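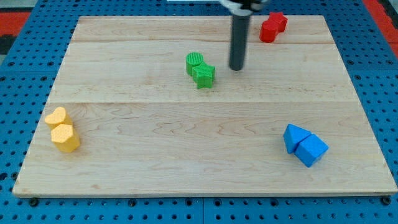
Building in Bricks: Evening Course
Notes for Session 4: Sorting, Storing and Buying Loose Parts
Tutor: Hamidreza Kordestani

Welcome back! Last time we finished the arches (some lovely ones, and I'm still thinking about the double one with the slopes turned inside out). Tonight we leave building alone for a bit and talk about the parts themselves: how to sort them, where to keep them, and how to order the ones you haven't got without paying for postage five times over.

1. Why sort at all?

With a few hundred bricks you can keep everything in one tub and rummage. It's fun, and I'd never talk anyone out of it. Once you get to some 3000 parts the rummaging starts to eat the evening. You spend ten minutes looking for a 1x2 jumper plate, find a wheel arch you'd forgotten you owned, and start a different model. I have four half-built trams at home for exactly this reason.

2. Sort by shape first, colour second

Nearly everyone begins with colour, and it does look gorgeous on a shelf. Try finding a small black clip in a box of black parts, though! Your eye picks out a colour in a mixed heap very quickly, but it's slow to pick out a shape when everything is the same shade.

A first split that works for most collections:

Bricks (anything full height with straight sides)
Plates
Tiles
Slopes and curves
Brackets, clips, bars and hinges
Round parts
Wheels and axles
Windows, doors and panels
Figures and their bits
Odd things

Don't be ashamed of a big "odd things" box. Mine is the first one I open when I want an idea.

Split a group again only when it annoys you. When the plates drawer gets too full to stir with a finger, take out the 1-wide plates and give them their own drawer. Leave the rest as they are.

3. Drawers, bags and tubs

Small drawers are best for small parts you use a lot. Zip bags inside a larger tub are cheaper and suit anything you own in bulk. Write the part number on the bag as well as the name, as names differ from shop to shop. One seller's "bracket" is another seller's "angle plate", and I've ended up with 100 of the wrong one.

Keep clear parts away from the rest. They scratch if you so much as look at them. A folded sheet of kitchen paper between layers helps a great deal with windscreens.

4. Writing a wanted list

We'll do this together in the second half, using the Lestum station model as our practice piece. For each part, put down:

part number
colour, using the seller's own colour name
how many you need
how many you'd be happy to have
whether used will do

The fourth line is the clever one. If you need 14 and would gladly take 20, you can often get the whole lot from one shop and skip a second parcel.

Mark each line "must match" or "can swap" too. Anything buried inside a wall can be any colour you like. The core of my Poreck lighthouse is bright pink and lime, and it makes me smile every time I walk past it.

5. Choosing sellers

Start with your rarest part. See who has it, then see how much of the rest of the list that same shop can fill. Beginners tend to start with the cheapest common brick and end up with six little orders, each with its own postage.

Before you pay, check:

the minimum order, and whether there's a minimum per lot
how the shop describes used parts (do they mention bite marks, yellowing, cracks?)
where the parcel comes from, and any import charges
whether they'll answer a question

Send a question even if it's a tiny one. A friendly reply tells you plenty.

6. A word on old greys and browns

The older and newer shades don't match, and under a warm lamp you may not notice until the model is finished. Check in daylight. Older reddish-brown parts can be brittle as well, so go gently with clips and thin plates.

For next time

Sort one tub at home, any size, using the list in section 2, and bring your "odd things" with you. We'll have a swap table!
Finish the wanted list for the Lestum station.
Have a look at the Vesska bridge plans (3850 parts, but don't panic, we're only building the middle span). Note down any part you don't recognise.
If you borrowed the Shojaei booklet on hinges, please pass it on to the next name inside the cover.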